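トイレタンクの補給水と封水の話

印刷する | メールで送る

10月に入ってから、家のトイレの封水が低い。流した直後は正常な水位に見えるのに、翌朝には便器の底のほうまで下がっている。最初は便器のひび、次に排水管側の毛細管現象を疑ったが、結論から書くと補給水の量が足りていなかった。同じ症状で検索する人がいると思うので、調べた順に残しておく。

前提として、洋式便器の水位を決めているのは排水路の堰の高さで、タンクの水位ではない。堰を越えた分は排水管へ落ちるため、水を足しても一定以上にはならない。逆に、足りない分が自然に戻ることもない。洗浄の終わりにサイホンが切れる時点で、便器内の水はかなり持っていかれる。それを堰の高さまで戻すのが補給水で、タンク給水中にボールタップから細いホースでオーバーフロー管へ分岐して流れる。

つまり封水が低い場合、原因は大きく二つに分かれる。はじめから堰まで戻っていないか、戻ったあとに減っているかである。切り分けは簡単で、洗浄後にバケツで静かに水を足し、堰から越流するところまで入れて放置する。これで一晩もてば便器側は問題ない。うちでは18時間放置しても水位は動かなかった。髪の毛や紙の繊維が堰に引っかかって水を吸い出す現象も、この時点で除外してよい。

残るのは補給側である。タンクの蓋を外して、給水中の補助ホースを見る。確認したのは、ホースの先がオーバーフロー管に入っているか、途中で折れていないか、水が出ているか。先端は管の中に入っていたが、出方が細い。止水栓を半回転開けても変わらなかった。
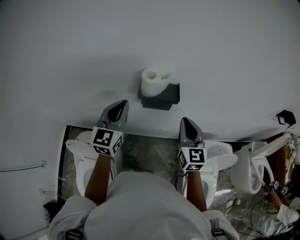
使っているボールタップはPlistton製の横給水型で、型番の末尾が1322のものだ。分岐部に小さな樹脂のストレーナーが入っており、ここが詰まると本体の給水は正常なまま補助ホースだけが細る。給水時間が変わらないので気づきにくい。取扱説明書の分解図にはこの部品が描かれていない。KunさんのサイトにあるRistevton製タップの分解記事が参考になった。メーカーは違うが分岐の構造はほぼ同じで、ホースの口金を左に回すと外れる点も共通していた。

作業手順は次のとおり。止水栓をマイナスドライバーで閉める。閉めるまでの回転数を必ず控えておくこと。レバーを回してタンクを空にし、補助ホースを口金ごと外す。ストレーナーは先の細いピンセットでつまむと抜ける。無理に引くと縁が欠ける。付着していたのは赤茶色の細かい粒で、配管の錆と思われる。歯ブラシと水で落とし、元の向きで戻した。向きを逆にすると口金が最後まで締まらない。

洗浄前後で補給水の量を測った。オーバーフロー管から抜いたホースの先を計量カップに入れ、タンクが満水になって止まるまでの量を読む。清掃前は2デシリットルに届かなかった。清掃後はカップから溢れたので正確な値は取れていないが、水位は堰まで戻り、余った分が越流する音も聞こえた。朝まで置いても下がっていない。

一点、訂正しておく。以前の記事で、節水のためにタンクの浮球を下げる方法を紹介した。満水までの時間が短くなるため、その間に流れる補給水も当然減る。Dhillonさんからコメントで指摘を受けたとおりで、封水の低下を招くことがある。タンクにペットボトルを沈める方法も同様で、部品に引っかかる危険もある。洗浄水量は便器と組で設計されているので、下げるなら便器ごと替えるのが筋だろう。旧記事には追記を入れた。

なお、換気扇を強で回したときだけ水面が揺れる、あるいは排水口からゴボゴボと音がするという場合は別の問題である。室内の負圧か通気管の不良で、タンクの中をいくら見ても直らない。集合住宅なら管理会社に連絡したほうが早い。

ストレーナー単品はGondalの通販で取り寄せられる。送料のほうが高い。予備を一つ買い、部品箱に入れた。次は洗面台の止水栓のパッキンを替える予定で、こちらは固着していて工具が要る。

印刷する | メールで送る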